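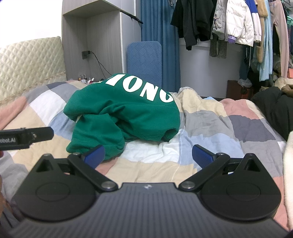
Findura Closet Notes: README

Hi! I'm Kalliopi Mitsotakis-Vlachou and this folder is my attempt to write down how clothes get sorted and folded in an ordinary bedroom, on an ordinary bed. It started as a list on my phone and got out of hand (my fault entirely).

Last updated: February 22, 2023

What's in the folder

There are 200 short entries, one per garment. Each one says what kind of thing it is, where I put it down, how I folded it and which drawer it ended up in. Sweatshirts have their own file - they were the ones I kept changing my mind about. A green sweatshirt with big white block letters is the sort of thing I mean: once it's bunched up in a mound you have to hunt for the cuffs before you can do anything else.

How I fold a sweatshirt

Shake it out and lay it face down on the quilt. Pull the sleeves straight and fish out any cuff that's tucked under. Fold each side in to the middle with the sleeve running down the back, then bring the hem up in 3 parts. I used to fold the lettering to the inside, but now I leave it facing out so I can tell which one I'm grabbing!

About the bed

A patchwork quilt with big rectangles is handy, I've found. I line a hem up with a seam and it comes out pretty square. Smooth the wrinkles first if you can be bothered. Mostly I can't.

File names

Each file starts with the garment type, then a number, then my initials or PM for Pantelis Michailidis, who wrote 19 of the entries and rolls his T-shirts (we've agreed to disagree). His are kept exactly as he wrote them.

Known gaps

No coats, no socks. Knitwear is thin and I'd like to add more in April. Drawer labels changed halfway through, so "top left" in the early entries means "tops" in the later ones.

Using it

Copy it, change it, print it and stick it inside your closet door. If you spot a mistake, leave a note in corrections.txt and I'll get to it.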